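So What Is a Trademark, Anyway?

Last time I promised I'd tell you why you can't just open a shop and call it by somebody else's name. OK, let's go!

Say I make crackers for cats. (I don't, but my cat wishes I did.) I call them Catville. You try a box, your cat goes wild for them, and next time you're in the store you look for that same word, Catville. The name tells you who made the crackers. When a name does that job, it's called a trademark.

Now suppose a sneaky person down the road bakes awful crackers out of sawdust and writes Catville on the box too. You'd grab the wrong one! Your cat would be furious, and she'd blame me. Trademark law lets me go to a judge and say, "Please make them stop."

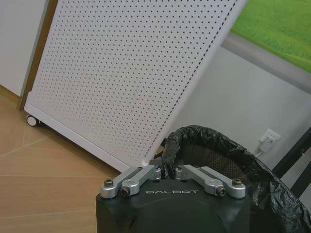 The word GALBOT in white capital letters on a black gripper, near a trash bag.

Can two companies ever use the same name? Sometimes, yes! If I sell Mallet toothpaste and you fix Mallet pianos, people probably won't mix us up — who brushes their teeth with a piano? But if we both sell toothpaste, one of us is in trouble.

And you can't grab a plain word for the very thing you sell. I can't own "apple" for apples, or all the other fruit sellers would be stuck. A made-up word like Bitis or Doltolau is much easier to protect (even if it's harder to spell).

One more thing: a patent runs out after a while, but a trademark can last 500 years if the owner keeps using it and keeps up with the paperwork. My crackers would be pretty stale by then.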